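Rules for Everything

Wiebke Böttcher had 193 rules in her mail program when she finally let someone else look at them. She had written the first in a former job, to move a weekly parking notice out of sight. The parking notice stopped coming long ago. The rule is still there, at the top, checked and ready.

Mail rules start out as housekeeping and end up as geology. You make one on a bad afternoon, because a supplier won't stop sending status updates, and then you forget it. The next one contradicts it slightly. By the time you have 70, your mail is being sorted by several earlier versions of you, and some of them were in a mood. 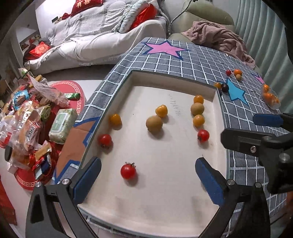
By Zofia Wróbel

Böttcher works in purchasing at Curnik, where I spent a morning in March watching her try to find an invoice. The invoice had come from a firm called Firnine. She knew it had come, since Firnine had phoned twice to say so. It wasn't in the inbox, and it wasn't in the folder called Invoices, or in Invoices New, or in the one named Invoices USE THIS.

It was in Travel. A rule from years back sent anything with "Erbridge" in the text to Travel, on account of a conference she attended there once and didn't enjoy. Firnine has its office in Erbridge. Every message the company had ever sent her, signature and all, had gone straight to a folder she opened only when she needed a train ticket.

The order of rules matters more than most people expect. Your mail program starts at the top of the list and works down, and unless a rule says to stop processing, the message carries on to the next one. So a single email can be flagged, copied, marked as read and filed in two places before you've sat down. Böttcher had one that played a chime for messages from her manager, followed by one that moved them to Later.

"I thought he was just quiet," she said.

We turned them all off. This took less courage than you'd think, as there's a checkbox beside each one and nothing gets deleted. Then we waited. By 11:30 the inbox had a lot of mail in it, nearly all of it from people she knew, asking whether she had seen their earlier mail.

She has 9 rules now. I have been back to my own list, which I had always considered tasteful, and found one that forwards anything marked urgent to an address I closed before I moved. I've unchecked it. I haven't deleted it yet.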